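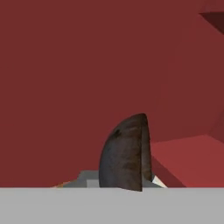

Print | E-mail

Monday, October, 7:40 a.m.

Throwing arm load log, quarterbacks. Entry continues from Friday's pages.

Pulled the fall camp throw counts before the staff meeting. Mancuso has the starter at 322 throws for the week, warmups included, all logged by hand. The Stikel sleeve gave a lower number again. I went through the session files and the gap is all in the short stuff – screens and flips under five yards. The sleeve doesn't register those as throws. Hand count stays the official one until that is fixed.

Season cap is still 3,000 for the starter. Vittoria Tedesco wants the same 3,000 for the backup. I think that's fine on paper but he has been taking most of the scout team reps and will get there sooner. Asked her to split his count into full effort and everything else. She'll start with today's practice.

Release time: ran 6 clips per player through the Pellegrini software. Two of the backup's had to be thrown out, bad sync on the audio cue. The other four look the same as in spring. Starter's release is a little quicker to the left side, no change to the right. Don't read much into it with so few clips.

Boloneck radar unit is back from Proltby with a new battery door. Speed readings matched the old unit on the tennis ball check. Still need to check it with a football, at 20 and 40 yards, before we trust it for anything.

Coaches asked if the tired arm after Thursday shows up in the numbers. It doesn't, at least not in velocity. Accuracy on the out routes did drop in the last period, but the receivers were rotating and I can't separate the two.

To do:
– redo the two bad clips
– Nives to send the Stikel files with the short throws marked
– new count sheets, the old ones have no column for scout reps

E-mail this page | Print this page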